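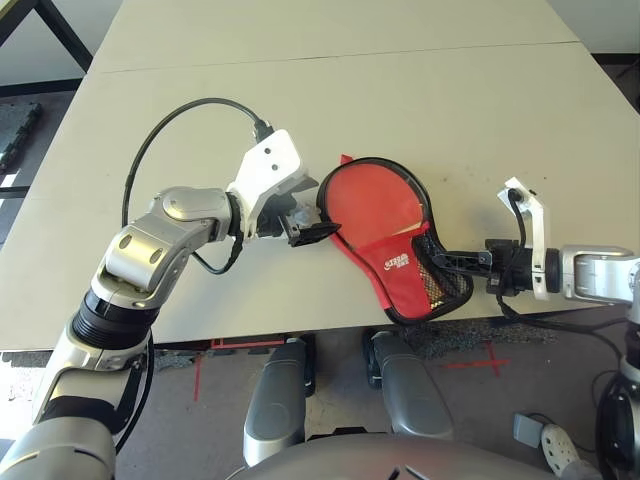 Skudeck Science Museum – Schools and Families Department

Why a Spinning Ball Curves
Reading sheet 7, for ages 9 to 12

A ball that is thrown or hit can do two things at once. It can travel, and it can turn. The turning is called spin. A ball with no spin follows a simple path: it goes up, slows down and falls. A ball with spin follows a different path, and the difference can be measured.

Spin is counted in turns per minute. A table tennis ball hit at 3000 turns per minute makes 50 full turns every second. A bicycle wheel on a quiet ride turns two or three times in a second.

What the air does

Air is made of very small particles. They are too small to see, but they have weight and they push on things. When a ball moves, it has to push air out of the way, and the air pushes back. This push is called drag. Drag slows the ball down.

A thin layer of air also sticks to the surface of the ball. If the ball spins, this layer is dragged along with it. On one side of the ball, the surface moves in the same direction as the air flowing past. On the other side, it moves against it. The air behind the ball is then pushed off to one side, and the ball is pushed to the opposite side. Scientists call this the Magnus effect.

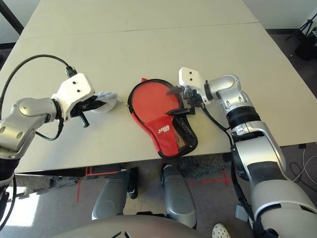
Three kinds of spin

Topspin: the top of the ball turns forward, in the direction of travel. The ball is pushed down and drops early.

Backspin: the top of the ball turns backward. The ball is pushed up and stays in the air longer.

Sidespin: the ball turns like a spinning top. It curves left or right.

Most real shots are a mixture. A soccer player taking a corner kick usually gives the ball sidespin with a little of one of the others.

How the spin gets there

Spin comes from friction. Friction is the force between two surfaces that rub against each other. If a paddle hits a ball straight on, the ball gets speed and very little spin. If the paddle brushes across the ball, the surface of the ball is pulled sideways and it starts to turn.

Rubber is used on paddles for this reason. It grips the ball for a very short time and stretches slightly while it does so. Dust on the rubber lowers the grip.

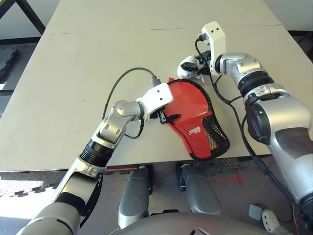

Experiment text by Apolline Marchal and Ladi Haruna

Try it: the falling tube

You need one sheet of stiff paper, tape, a smooth board and a small stack of books.

1. Roll the paper into a tube as wide as a drinking glass. Tape it shut.
2. Put the board on a table, with one end on the books, so that it makes a ramp. The low end should be level with the edge of the table.
3. Let the tube roll down the ramp and off the edge.
4. Mark the place where it lands.

Most people expect the tube to land well away from the table. It is turning as it leaves the ramp, and the paper is light, so the air has a strong effect on it. The tube curves back and lands close to the table legs, or even under the table.

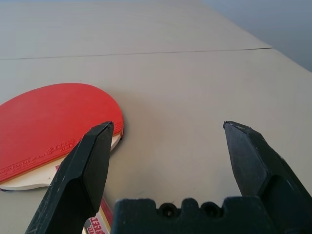
Repeat the test with a taller stack of books. A steeper ramp gives more spin and also more speed, so two things have changed at once – write both down. In February a class at Falov School made 111 rolls and left out the ones where the tube hit the ramp or crumpled. That left 78 good results. Leaving out a bad result is allowed if the rule for doing so was decided before the test began.

Then try a heavy tube, such as a full can of beans, with a cushion on the floor to catch it. It spins too, but the push from the air is small compared with its weight. It falls in nearly the same path as a can that is not spinning.

Words to know

Drag – the push of air against a moving object.
Friction – the force between surfaces that rub.
Magnus effect – the sideways push on a spinning object moving through air.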